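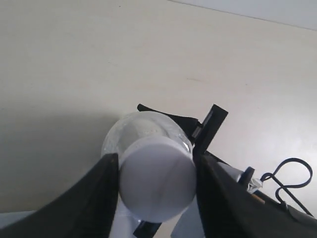 Tap water in Tremden tastes of pennies. Has since March, when the Tidari pipe went in. Bianca Pascu keeps a log, over 400 entries, mostly one word. "Metal." "Metal." "Fine?" So people buy. Clear plastic, flat white screw cap, same as anywhere, and the caps end up in coat pockets, in the river, in the dog.

Home Food Places Archive Subscribe

Council says flush the line 5 minutes. Pascu did 11. No diffrence. Her neighbors on Bălan Street drive up to the old spring at Taven before work, 6 a.m., jugs in the trunk. Cold, sweet, untested. She went once. Going again.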